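Skikik Bench Demonstration Cell
Demo days and site visits

Home / Equipment / Bench cells / Demonstration cell

The Skikik is a tabletop robot cell for small, dull, repetitive handling jobs. We sell it, we service it, and on demo days we let strangers poke at it in our Zeltcombe showroom. This page covers the demonstration unit and what to expect if you come and see it. The price list lives on a separate page, where it can do less damage.

What you get to see

A demo session lasts 48 minutes. It used to be an hour, until Nives Longo, who runs them, worked out that the last part was mostly people asking where we bought the table. (Cattaneo. They do them in white and in a gray that looks like a mistake.)

The first part is the standard routine: reach, grip, lift, move, put down. It is not thrilling. If your current process is thrilling, you may want to talk to us about that as well. After the routine, Nives hands over the controls and you teach the cell a pick of your own. Most visitors manage it on the second or third try. Engineers take longer, as they like to read the screen first.

You are welcome to bring your own parts. We ask for things that fit in one hand and that you would not mind seeing dropped. Lids, caps, small boxes and brackets all make good material. One visitor brought a boiled egg, and we now ask that food stay in the car.
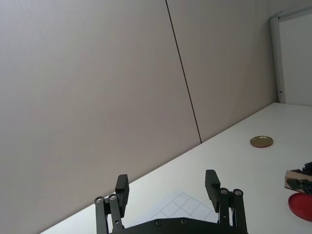
Flat parts are where the questions start, and fairly so. A thin part lying on a table gives two fingers very little to hold, and a brochure will generally show you a nice tall cube. Ask Nives for the flat part session if this is your problem. It is slower, there is more muttering, and you will learn more from it than from an afternoon of cubes.

About the gripper

The demonstration unit wears the Jumlow parallel gripper, our most popular option and the one we keep the most spares for. The fingers run on linkages, so the pads stay in line with each other through the whole stroke. Fingertip pads are a wear item. Swapping a pair takes a few minutes and one screwdriver, plus the time needed to find out who borrowed the screwdriver.

Stroke: 94 mm, fully open
Standard pads: black, replaceable
Recommended pad check: every 1,000 cycles
Camera: wrist mount, included with the demo configuration
Noise: lower than the coffee machine next door

Bring measurements if your part is wider than the stroke. We can quote other fingers, though we can't make these ones longer by being optimistic, and we have met people who hoped we could.

The open day

Our next open day is 1st September. Doors open at nine and the first session starts when the kettle has boiled. No booking is needed to walk in and watch, but hands-on places are limited and go to people who sign up on the contact page. Last year we had 146 visitors, around half of whom said they were "just looking." Several of those now own one, so we have stopped believing it.

Éabha Nic Aodha will be on the applications desk all day. Her job is to tell you whether the cell suits your work, and she is known to say no. Sales has raised this with her – she said no to that too.

Getting here and practical points

Parking is behind the building. The spaces by the front door belong to the dentist, who is a patient man up to a point. Please wear closed shoes and tie back long hair. Children over ten are fine with an adult and tend to be better at the teaching part than the adult.

Photos and video are allowed in the showroom. If you film your own pick, please let us have the take where it worked, and feel free to keep the rest.

Can't make it to Zeltcombe? We run sessions over video, where you mail us the parts and Nives does the handling while you give directions. Send at least four of each part and a note saying which way up it goes. Parts are returned in September along with the session recording and, if the job looks possible, a quote.

To book a session or reserve a hands-on place, use the contact page and put "bench cell" in the subject line.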